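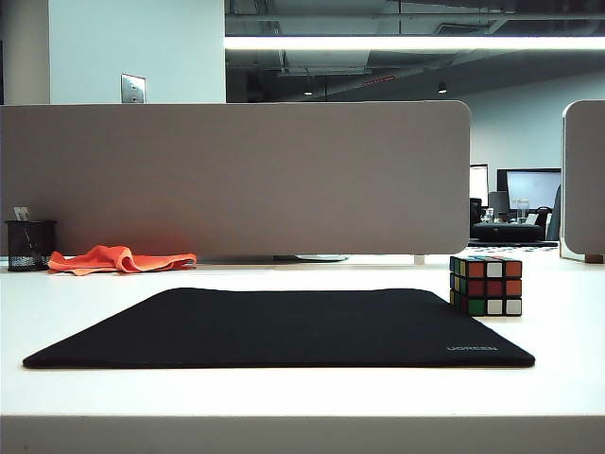
Why my cube finder kept changing its mind

18 May 2018

I promised back in September that I would write more about the dull parts of Moya, and then I went and wrote two posts about wiring. So let's talk about perception, and about the long evenings I have spent arguing with a Rubik's cube.

Moya, if you are new here, is the little stack of programs I keep for our arm in the Dindcombe office. One program looks, one plans, one moves, and a fourth (Solla, my favorite) writes everything down so I can play it back later with a cup of tea. The looking part is the one that has been giving me grief.

All I want from it is a position and an angle. Where is the cube, and how is it turned? You would think a thing covered in bright squares would be the easiest object in the world to find, and I certainly thought so when I picked it! The color is easy enough. My first version simply looked for patches of strong color, grouped them, and drew a box around the group. It worked nicely until I put an orange cloth on the same desk, and then the detector decided that the cube was soft and rather large.

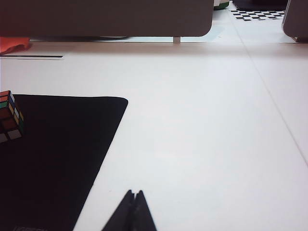
So I went to edges and corners instead. The second version looks for small colored squares with black borders between them, tries to fit them to a three by three grid, and throws out anything that won't fit. A crumpled cloth has no grid in it, so that problem went away the same evening. I was very pleased with myself and went home early.

The new trouble was the black plastic. A black cube body on a black mouse pad has hardly any outline at all, at least as far as a camera is concerned, and my code was still using the outline to guess how tall the thing was. In Solla's log of 31 runs, 7 had the cube sunk partway into the desk. The planner, bless it, believed every word and went looking for a grasp down there.

What fixed it was giving up on the outline. I know how big a cube is, and that isn't going to change from one frame to the next, so now the grid on the top face gives me the pose and the known size gives me everything else. I wish I had started there, but I do enjoy a detour.

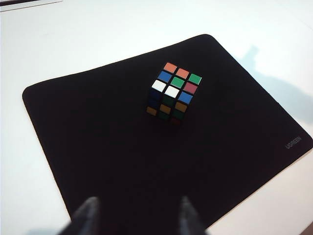 Filed under: Perception, Moya

A few notes for anyone building something similar. Side faces are tempting, but the ones in shadow go so dark that green and blue run together, and I now give them a very small vote. Red and orange are nearly as bad under our ceiling lights. I stopped asking for color names altogether – the grid fit only needs to know that there is a sticker, and never which one.

I also moved the pose filter out of the planner and into its own process, which listens on port 3310. It keeps the last good pose and will not accept a new one until 2 frames in a row agree. That has made the whole thing feel calmer, although it does add a short pause that I notice every single time.

Next up is the same treatment for Cletness, our grasp scorer, which still likes to pick the corners of things. I have a half-written test for it and a long list of grumbles, and I'll post both when the test passes.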